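Iman Metwally had been in the makeup chair since before sunrise when we finally got her on the phone, and she was still laughing about it. "They age me up 29 years for the flashbacks. Wait, flash-forwards. You see, I still get it wrong!"

Metwally plays harbor pilot Sanaa Filali in Wakusberg, the new mystery drama set in a ferry town where the boats stop running and people begin to lie about why. All 2 seasons were written before a single scene was shot, and she read the whole thing in one night.

"I got to the end of the first script and I made tea. Then I didn't drink the tea," she says. "I read until my phone died, and then I charged it on the kitchen floor and kept reading there."

It's easy to see what hooked her. Filali is sharp, funny and a pretty terrible sister, and the scenes with her brother (Abdelghani Ezzat, wonderful as ever) are the best thing in the opener. The two actors hadn't met before the first table read. "He brought pastries and argued with me about football for an hour. By lunch we were family."

Director Aino Seppälä shot most of the show on the real docks at Plonska, where 80 locals signed up as extras. "She knows every one of them by name," Metwally says. "She'd stop a take to ask how somebody's knee was doing!"

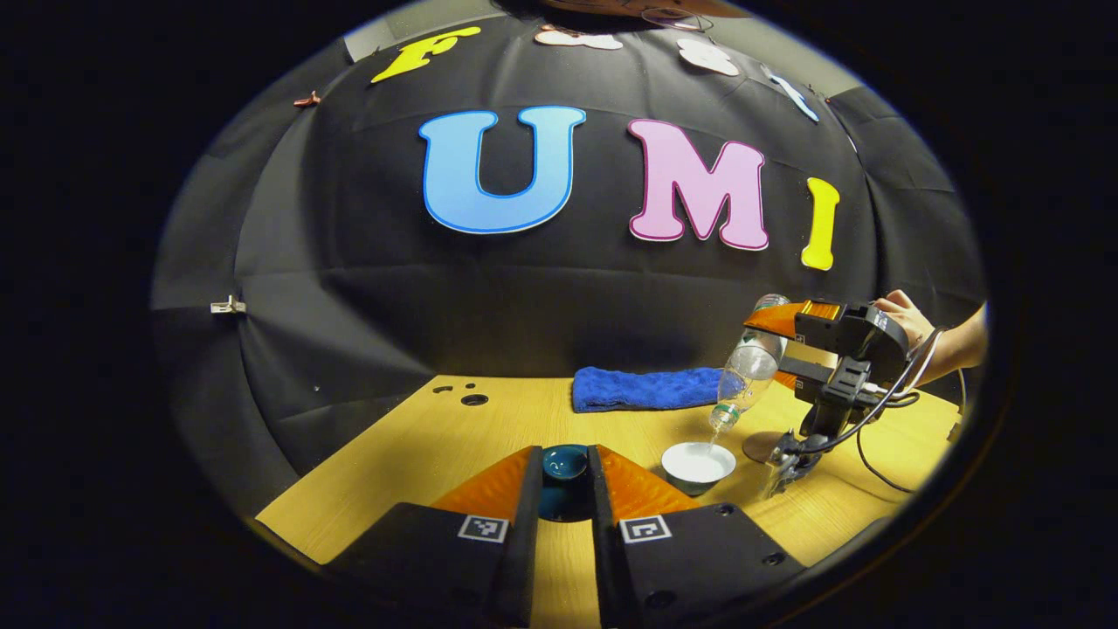 Gollton TV & Culture Desk

And the ending of episode four, the one previewers have been begging everyone not to spoil? Metwally won't say a word, although she does admit to watching it through her fingers. "I knew what was coming. I was in the room! I still yelled."

She's off to shoot a comedy in December, playing a wedding singer in the year 2000, and she has been practicing in the car. "My neighbors know all the songs now. They have requests."

Wakusberg starts 10/26/18 on Tahiri, with the first two episodes back to back.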